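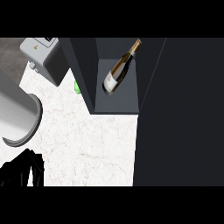 17/07/2020

Up at 5. Couldn't sleep, too hot, window stuck again. Made coffee and took it out on the step and did the list for the move. List is now 29 things. Crossed off two so I'd feel better.

Madent called before I'd even got shoes on. They want 900 for the van and the two guys, stairs included. Said yes. Should have asked if that was for the whole day, will call back. Must call back.

Then bus to Plikusov for the keys. Mask on the whole way, glasses fogged, missed the stop and walked back along the canal. The place is smaller than I remembered from May. Bedroom faces the yard, good. Smells of paint. Kitchen fine, one drawer doesnt close. Stood in the front room a while trying to work out where the couch goes. It goes nowhere. Sell couch.

Home by 2, cheese sandwich standing up. Packed books til my back gave out. 14 boxes and the tall shelf not even touched. Why do I own three dictionaries. Gave one to the pile for the street, took it back, gave it again.

Wine still to wrap, and the good plates. Newspaper all gone. Ask at Ait Ali tomorrow, they always have old ones by the register, and get bread and tape while there. MORE TAPE.

Letter from Plirnov about the deposit. Didn't open it. Opened it. They want photos of the bathroom wall, the old damp patch, as if I put it there. Will do it in the morning when theres light.

Thunder now, no rain yet. Sheets are on the line. Going down to get them.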